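Tuesday mornings at the Flalden workshop in Starnville are for wooden boxes, and the woman who repairs them there can't wait to get started.

"I love a lid with a window in it," she says. "You get to see your things without opening anything!"

A glazed lid, she explains, is a picture frame at heart: four rails, a pane, and small black clips on the inner edge.

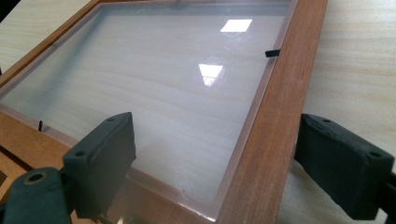 What do you clean the glass with?

"A soft cloth and a little water, and I put the water on the cloth. If it runs down into the edge of the frame, you'll be chasing it all afternoon."

She has repaired 50 lids so far, and the insides please her just as much. She likes a mix of small squares, narrow slots and one big space, with thin wooden partitions between them.

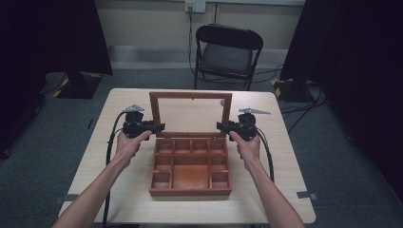 Which compartment do you fill first?

"The big one, every time. Watches, a folded scarf, whatever you reach for most. Then rings and buttons go in the little squares, and you shuffle them until it feels right (I've shuffled mine for 2 years)."

Corners get her talking fastest. She runs a fingertip along every miter before she picks up a tool, and she'd happily leave an old scuff alone. "A mark on the wood is fine by me. A loose joint I have to fix!"

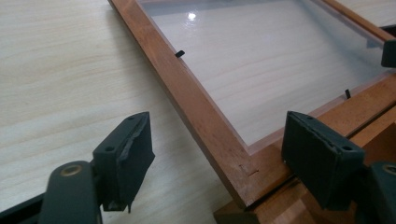 ## Bringing in a box

Empty it first, and keep any loose clips in an envelope. The workshop opens at nine.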